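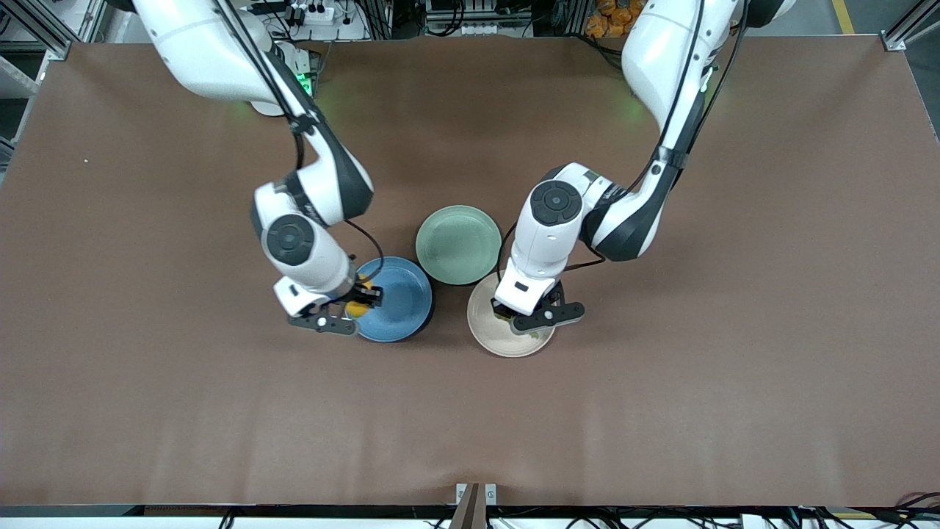 Three plates tell you nothing about a glaze, you need a crate of them, was the comment from the next bench this morning. Fair enough. I am still writing down what the three told me, and the crate can argue with it later.

Tuesday, January 31, 2023

Plates on the brown table: the dark blue, the cream and the sage green. The question left over from the last entry was whether the "color-safe matte" wording from Skutholm means anything. Their sheet says all the colors in the line are the same plate with a different glaze. I doubted that when the box was opened and I doubt it a bit more now.

Start with the blue, the one everybody likes. The middle is slightly lighter and mottled, the rim is a darker navy. Very handsome. It is also the plate I trust least, since a mottled middle will hide any mark you make on it. Somebody wrote "blue shows no wear" on the whiteboard last week. I would put it differently: on the blue we have no idea. You can't find a scratch in a pattern that already looks like weather. I went over the center with the side lamp and got three different answers depending on how I held my head, so I entered none of them.

The cream is the opposite. Beige, pale speckle, fairly even. If anything happens to this one we'll see it. Gray fork marks ought to show up here first, and I suspect that's why the cream gets a reputation as the soft glaze. It may only be the honest one. Same complaint was made about the Clolteo bowls in the old notebook, and nobody back then ran a dark bowl and a light bowl on the same day either.

Sage: no opinion yet. It's pale enough to show marks and I left it empty on purpose as the one to compare against. Please keep it that way. If you want a saucer for screws, take one from the shelf.

Weights, because the sheet makes a point of them. The three together came to 1,393 grams on the small scale. The sheet gives a figure for one plate, and three times that is 1,196. That is a big gap for plates that are supposed to be identical apart from color. Possible reasons, none of which I believe yet:

The sheet is for the smaller plate and someone at Skutholm copied the wrong line.

The scale is off. It was checked against the brass weight before and after and read the same both times, so if it's off it's consistently off, and I would still expect it to be off by less than this.

The foot ring is thicker on ours. I turned them over and they look alright to me, but I have nothing to hold them against.

I'd like the individual weights in here too. I took them and wrote them on the back of the delivery slip, and the delivery slip has gone out with the cardboard. Do again.

On the play food. We use it for the placing work because real fruit goes soft and leaves juice on things, and I have no quarrel with that. What I do object to is the line in the plan that says plastic fruit "stands in for a normal load." It doesn't. It weighs next to nothing and it has no knife in it. Yellow-orange over the blue plate looks great and would sell plates to my aunt, but it says nothing about wear. Same with the small greenish piece on the cream. For the color question, though, I'll admit it's useful. Green on beige reads much more weakly than yellow on navy, and if the point is that a person clearing the table can tell from across the room which plate still has something on it, the blue wins easily. A pea on the sage would be hopeless.

So the two jobs pull against each other. Blue for seeing the food, cream for seeing the damage. I have read the Yáñez catalog page that claims one neutral tone does both and I would like to see that plate before I say anything polite about it.

The table. I don't love the brown. It's smooth and matte, good for glare, and the plates sit flat on it. But a warm brown under a beige plate eats the rim. Under the blue there's no trouble at all. If we're going to make claims about which plate is easier to see, the table has to change at least once, or we're really testing the table. Elomgate had gray mats at one time. Asked if they still do, no answer.

Rim heights: skipped. The gauge we have is for pipe, and the numbers it gave in the last round were nonsense (one plate measured lower than its own middle). I crossed them out on page 51 and would ask that they not be copied into the summary again. They turned up on page 67 in somebody's neat handwriting as if they'd been measured fresh.

Fork test is not done. I know the plan has it ticked. It's ticked because the forks arrived.

For next time, in the order I'd do it:

Weigh each plate alone, written in this book and on nothing else.

Put a pencil mark on the foot of each so the blue that gets tested is the blue that was weighed. There are more blues on the shelf and they look alike to me.

Try the gray mat if it comes, or a sheet of plain paper if it doesn't.

Fork on the cream and the blue, same fork, same number of strokes, and wash both before looking. Then have somebody look who hasn't heard me complain about the blue.

Added after lunch, same pen. Was told the mottling on the blue is "part of the firing" and so every piece will be different. Then I don't see how the sheet can promise that any two match. Left the question on the Skutholm form, in the box marked other.

Plates go back on the second shelf with paper between them. Paper, please, the towel sheds.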